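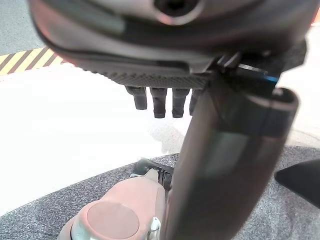

4. Laying the floor tape

Before you unroll any of your Culoddale striped tape, do give the floor a really good sweep and a wipe with a damp cloth, and then go and have a cup of tea while it dries.

1. Mark your line in chalk, using a long straight edge if you have one.
2. Peel back 50 cm of the backing paper – no more than that – and press the end of the tape down with your thumb.
3. Work along the line slowly, peeling and pressing as you go.
4. At a corner, cut the tape and start a fresh piece. Please don't try to fold it round.
5. Go over the whole length with the hand roller, leaning on it quite firmly.

Note: A small bubble can be pricked with a pin and smoothed flat. A big one means lifting the tape and laying it again, I'm afraid.

Caution: Keep trolleys and anything else on wheels off the new tape for 2 days. Mind your fingers with the knife, too.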